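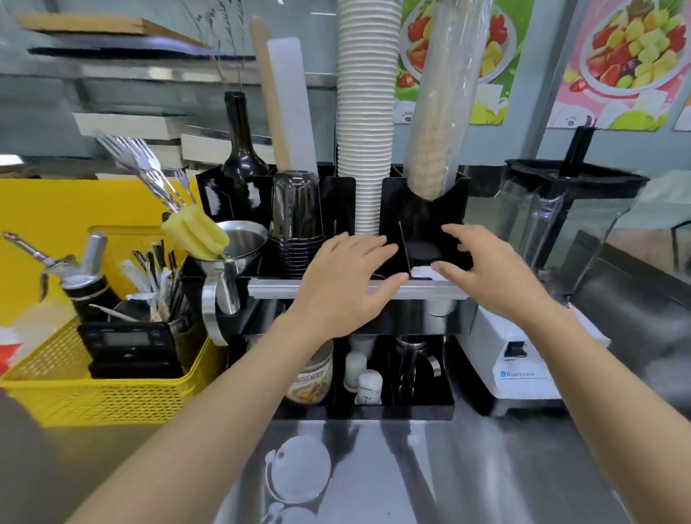
Home | News | Features | Food | Campus | Archive

The Smoothie Bar That Wants to Teach a Robot

Friday, October 15, 2021

Print this article | E-mail this article

I got to Nultalville hungry, which was a mistake, because the first thing the robotics club does with a visitor is put her behind a counter and make her work.

The club is in its second year and has one project, a drink-making robot they call Gadska. It doesn't make drinks yet. Before it can, somebody has to show it how, and the showing takes up most of the club's week. Students take turns at the beverage station going through the same small jobs -- reach for a cup, set it down, find a lid, put things back -- while the computers save every second. One go at one job is a "run," and they want 100 good runs of each before they'll let the software try to learn anything.

"Everybody joins to build an arm," Raimo Leinonen told me. He runs the club and teaches the evening class it grew out of. "Then they spend a month on cups."

And oh, the cups! I'd never given them a thought. There's a black organizer on the steel counter with white paper cups stacked upside down in a great tall tower, and black plastic ones next to them, also upside down, and I can tell you the two don't feel anything alike when you pull at them. The paper ones have ribs you can get a fingertip on. The plastic ones I'd rather not discuss. My first run got thrown out because I came away with two cups, and my second because I stopped in the middle to ask a question (you're allowed to talk, but your hands have to keep going).

The students are very serious about hands. Keep them out in front. Don't hover for ages and then grab. Don't fix your hair. One girl had a way of spreading her left hand over the front of the organizer while the right one went in for the cup, and half the club has picked it up from her, so now they argue about whether the robot is going to learn it too. Raimo thinks it might. She was thrilled.

What I liked best is that they won't tidy up. I kept wanting to! There's a yellow basket with the scale and a pour spout bottle and a bundle of straws all in together, there are forks and spoons fanned out of a holder, and a bottle brush sits in the funnel. Raimo says a robot that only knows a clean counter is no good to anyone who sells smoothies for a living. So it all stays, fruit posters included.

In April the club takes Gadska to the student contest in Ustska, where teams get 40 minutes to serve as many drinks as they can. Last year's winners, a team from Hämäläinen, had almost 128 hours of practice saved up before they went. Nultalville is well behind that, and they all know it, and when I left at suppertime there was still a line for the counter. My fifth run was a keeper, by the way. I asked for a copy.

Print this article | E-mail this article

Related stories
Hämäläinen Team Talks About Its Winning Season
Evening Classes Fill Up Fast in Nultalville
Getting to Ustska: A Weekend Guide
Four Smoothies to Make Before Work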